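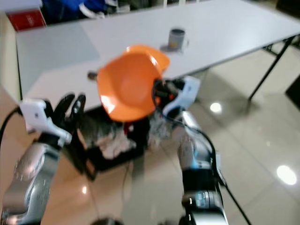 3.2 Sorting and packing of household items

Figure 3. Packing station at the Tomoana site. An orange plastic bowl is held over an open black box on the floor; the long table stands behind.

The second part of the study looked at how mixed household goods are put away when a room has to be cleared. We were interested in the order in which things go into a box, how hard items and soft items are combined, and what is left on the table until the end. The work was done at two sites, Tomoana and Rosesano, between November and the close of the data on 2023-02-20. The two rooms were set up to the same plan, with one long table and open-topped boxes placed on the floor beside it.

In total 400 packing rounds were started. Four were dropped from the analysis because the item list had been filled in for the wrong site, which leaves 396. Each round used a set of 11 hard items, drawn from a common stock of bowls, cups, lids and small kitchen tools, together with a variable amount of cloth. The cloth was made up of towels, pillowcases and old clothing in pale colours. It was not folded beforehand. In an earlier trial, reported under the name Branditz, all cloth had been folded and stacked, and the boxes filled so evenly that there was little to compare between rounds.

Figure 3 shows the black box with crumpled white, grey and beige cloth in it. The bowl is tilted, with its inside facing forward, and a small grey cup is on the table top. Bowls of this kind proved to be the most awkward items in the set. They are light and do not break, but the wide rounded rim takes up a good deal of room and the hollow is wasted unless something is put into it.

We recorded three ways of placing a bowl. In the first it went in upright and was then used to hold smaller things. In the second it was turned over and laid on top of the cloth. In the third it was pushed in on its edge, along the side of the box. Upright placing was the most common at both sites. Edge placing was seen mainly when the box was already close to full, and it was the method most often followed by a correction, meaning that the bowl was taken out again and put back in another position. A bowl laid upside down was seldom moved afterwards, but it left an uneven top and the next item tended to slide off it.

Cups were treated differently. A cup left standing on the table was usually packed late, and in many rounds it was put inside a bowl or wrapped in a loose piece of cloth. Very small items were the ones most often overlooked. When they were packed early they sank into the cloth and were hard to find at unpacking. When they were left to the end they stayed on the table and were missed. For this reason the Nivora coding sheet, which we used for all rounds, has a separate line for items under the size of a matchbox.

The floor position of the box also had some effect. With the box close to the table, items were lowered in from above and the cloth was pressed down as the work went on. When it stood further out, more items were dropped from a height and the cloth was left heaped in the middle, so that the corners stayed empty. Both rooms had a hard floor on which a light box could shift when pushed, and coders marked any round in which this happened.

All rounds were coded by 2 coders working separately. Where they disagreed on the placing of an item, the round was looked at again and a joint code was entered. Most disagreements were over bowls lying at a slant, which could be read as upright or as on edge. We settled on the rim as the guide: if more than half of it was clear of the cloth, the bowl was coded as upright. The full list of codes is given in the appendix, and the counts for each site are set out in Section 3.3.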